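The Woman on the Plinth

I was the one who said we should put it to a vote, so I suppose the whole thing is my fault.

Brunton has 4 statues. There's the general, the other general, the man who brought the railroad, and a bronze dog named Major. My sister Tegan pointed this out one night while we were waiting for takeout, and she said it the way she says everything, like I personally had put the dog up there. "A dog," she said. "They gave a dog a plaque before they gave one to a woman."

I told her the dog had pulled a kid out of the river. She said Lindsay Cosgrove had pulled half the town out of the river in the flood, in a rowboat, at night, and what did she get? A bench. It isn't even a nice bench. It faces the parking lot.

So I wrote a letter to the city. I'm not a letter person, but I'd had some wine and I got going -- I used the word "shameful" twice -- and the next thing I knew there was a public meeting with my name on the agenda.

I wore my good jacket. I figured I'd be talking to six people and a coffee urn. Well, there were 95 chairs set out at the old Durnska Hall and people were standing along the back wall! Beverley Costigan had made buttons. Her husband Alby wasn't wearing one. He was sitting on the other side of the aisle with his arms folded, and I thought, oh boy, that's going to be a quiet drive home.

The mayor said the city could find a spot but it couldn't find any money. Then a man got up and said if we started doing women we'd have to do everybody, and where would it end. Tegan yelled, "At everybody!" and got a warning.

And then it was my turn, and I forgot every single thing I'd practiced. I told them about my grandmother instead. She was one of the people in the rowboat. She was nine, she had a cat inside her coat, and Lindsay Cosgrove told her to sing so the next house would hear them coming. That was all I had. I sat down and my knees were going like crazy. 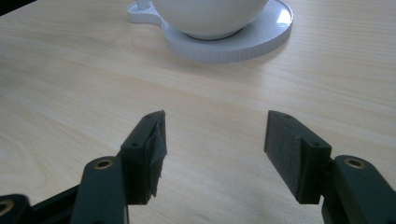
Alby Costigan wanted to know, when I ran into him at Skunus the next morning, what song it was.

I said I had no idea. My grandmother never told me, or she did and I was too young to hang on to it. He nodded for a long time and stirred his coffee, which he takes black, so I don't know what he was stirring.

"My dad was at the next house," he said. "He always said he heard singing. We figured he made it up."

I didn't know what to say to that, so I bought him a muffin.

He put in the first 3000 dollars himself. Beverley found out from the bank, and she wasn't speaking to either of us for a while, him for not telling her and me for knowing first. The council voted in November. It passed by one, and the one was the man who'd asked where it would end.

They're moving the dog over a little to make room. Tegan wants the boat in it, and I want the cat. We've been fighting about it all week.

6 comments
Share this story

More short fiction
The Year We Painted the Crosswalk
Indau Street, Both Sides
Shona Ormsby Runs for Something
Minutes of the Last Meeting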